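Tuseo sim rig, lid task. A thread on a grasp fault that took us most of Thursday to find. 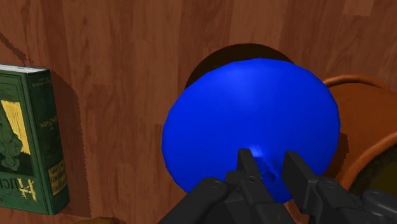

1/ The fault
Wrist view, simulated. Blue lid, small knob, two fingertips. The policy closes on the knob, reports a good grasp and starts the lift. In 142 of 500 runs the lid stayed where it was.

2/ First guess: friction. We raised it on the finger pads and reran. Same failures, same seeds.

3/ Second guess: the policy. Replayed the Erndale checkpoint, which had passed this task in May. It failed too. That cleared the policy and pointed at the assets.

4/ Cause: the collision mesh. The lid was re-exported with a lower face count and the knob got merged into one convex hull with the dome. The renderer still draws a knob. The physics has a smooth slope there, and the fingers slide up it.

5/ Why no alarm: our grasp check reads finger force only. Squeezing a slope gives plenty of force for about 20 steps – enough to pass.

6/ Fix: knob is now its own collider, and the check also wants the lid's height to change. Rerun of 3,000 episodes is queued. Will post numbers when it finishes.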